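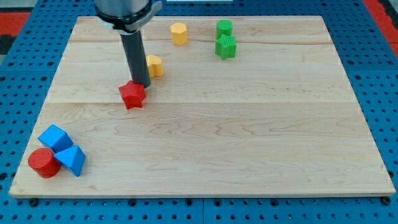 How do I keep a glued-up maple board from warping?

Put the same amount of finish on both faces and all the edges, and store the board so that air can reach both sides. Most of the warping I have seen in maple boards came from one face taking moisture while the other face could not.

Workshop and Home Woods > Boards, Tops and Panels
Thread: Maple board, joints, oil, and does it need feet
Started 11 November 2022

plankwise
Thank you for letting me put the question and the short answer at the top, the moderator asked us to do it so that people can find the thread by search. Now the longer version.
I have made a rectangular board of maple, several long planks joined edge to edge. It is for use on my bench top, which is a blue perforated one, so air comes from below through the holes, at least in theory. On the board we sort small blocks and shapes, and sometimes I also use it for drawing and for gluing small things. It is not for food.
The wood is pale, between cream and light tan, with some wavy darker streaks that I like very much. I do not want to lose this color. My questions are these. Which finish will keep it pale? Must I do the underside also, if it is never seen? And do I need feet?
I am not a professional and English is not my first language, so please excuse me if I use a wrong word for something.

edge_grain_ed
Your English is fine. Finish the underside. Everyone skips it and then comes here in May asking why the board rocks.
For color, stay away from oil. Any oil will make maple more yellow. Use a water-based clear coat, satin. I use the Domgate one, 2 thin coats on each face, and sand with a fine paper after the first.

plankwise
Thank you. I had already bought a can of oil from Brekon, so this is a little sad for me. Is it really so much more yellow? The man in the shop told me that it stays natural.

millpond
"Natural" on a can means the color the wood has when it is wet. Wipe a damp cloth over a scrap of the same maple and look at it before it dries. That is close to what the oil will give you on the first day. Later it gets darker.
I like it, personally. Maple with oil shows the streaks better than any clear coat does. With water-based finish the figure goes flat and a bit cold. If you like those wavy parts, I would think again before following Ed.

edge_grain_ed
He said he wants to keep it pale. Oil does not keep it pale. I don't see what there is to think about.

millpond
He also said he likes the streaks. Those are two wishes and they pull in different directions. Let him try both on scraps.

plankwise
I did what millpond suggests, on two pieces that were left from the same planks. The oiled piece is warmer, like weak tea. The one with clear coat (I borrowed a little Domgate from my neighbor) is almost the same as bare wood. My wife prefers the oil and I prefer the other. The board is for my bench, so I think I can decide it myself, but I will let both pieces lie at the window before I choose.

corkandclamp
Good plan with the window. Leave half of each piece covered with cardboard so you can compare after.
About the feet: with a perforated top below you do not need them for air. But I have a similar top and the edges of the holes left small ring marks in the underside of a soft pine board when I hammered on it. Maple is much harder. Still, if you hit things on the board, a thin sheet of cork below is a good idea.

edge_grain_ed
Cork closes the holes. Then you have a sealed bottom and an open top, and we are back at warping.

corkandclamp
Only if he glues it over the whole face. I mean strips, 3 of them, across the planks. Air goes between. Mine has been like this a long time and it lies flat.

plankwise
This is very useful. I do not hammer on it, but I press on it sometimes, and small blocks slide around. Which brings me to one more question. If the surface is very smooth, the blocks slide too easily. If it is rough, they catch on the seam between the planks. The seam is faint but I can feel it with my nail. Is this normal for a joint, or did I make a mistake?

millpond
Can you feel it as a step (one side higher) or as a small line (both sides the same, with a dip or a ridge between)?
A step means the planks moved a little in the clamps. A ridge is usually glue that swelled and then dried. A dip can mean that you sanded before the glue was fully dry. The first you fix with a card scraper, the second also, the third with patience.

plankwise
I checked with a steel ruler put on its edge. It is a ridge, very low. There is another line nearer to the far side, and that one I can only see, I cannot feel it at all.

millpond
Then leave the second one alone. For the ridge, take a card scraper and hold it at an angle to the joint so that you do not dig along it. A few light passes. Stop when the nail does not catch any more.

saltbox_shelf
I know this is not what you asked, but for sorting small pieces I would not put any film finish on the top at all. Just sand it and leave it bare. Plastic and painted blocks stick a little to a clear coat in warm weather, in my experience. Bare maple feels better in the hand too, and when it gets dirty you sand it again.

edge_grain_ed
Bare top, and then what on the bottom? If you leave one bare you must leave both bare. And bare maple takes every fingerprint. It will be gray in one winter.

saltbox_shelf
Leave both bare, yes. I have a bare one from Oltoro which I bought ready made, and it is not gray. It is a bit dirty near the front where I lean on it. I call that use.

edge_grain_ed
We have different eyes, then.

corkandclamp
I am with Ed about fingerprints and with saltbox about sticking. A clear coat needs time to get really hard. If you put things on it when it only feels dry, they will leave marks. Wait two weeks, and do not store anything on it in that time. After this I had no sticking with any blocks or boxes.

plankwise
Two weeks is possible for me. I can work on the bench top without the board.
Another question, about sanding. I have papers from Campos in several grits and the finest one I have is 600. Should I go so far before the finish?

millpond
No. Too fine before a water-based finish and it does not hold so well. Stop much earlier, at 180 or 220. Keep the 600 for the very end, after the last coat is hard, with a light hand, only to take away the dust that dried in it.
Also, wet the wood once before the last sanding and let it dry. The fibers stand up from the water, and you sand them off. If you do not do it then, the first coat will do it for you and the surface will feel like a cat's tongue.

plankwise
I did not know this about wetting. I tried it this morning on the scrap and the fibers stood up very clearly. After sanding it is much smoother than before.

edge_grain_ed
Don't forget the end grain. It drinks more than the faces. I give it one coat extra.

plankwise
Small report after the window test. The oiled piece became visibly darker than its covered half. The other one changed also, but less. So I will use the clear coat on both faces and the edges, with one more on the end grain, and cork strips below. The ridge is gone with the scraper. I have made a small flat place beside it which you can see only against the light, and I will leave it.
The can from Brekon I will use for the handles of my chisels.

saltbox_shelf
Good use for it. I still say bare, but please tell us how the coat holds.

millpond
Put the rags with that oil flat outside to dry when you do the handles. Do not leave them in a heap in the bin, they can heat up and catch fire.

plankwise
Thank you, I will hang them on the fence. The first coat goes on tomorrow if it does not rain, my shed is damp when it rains.

Thread views: 509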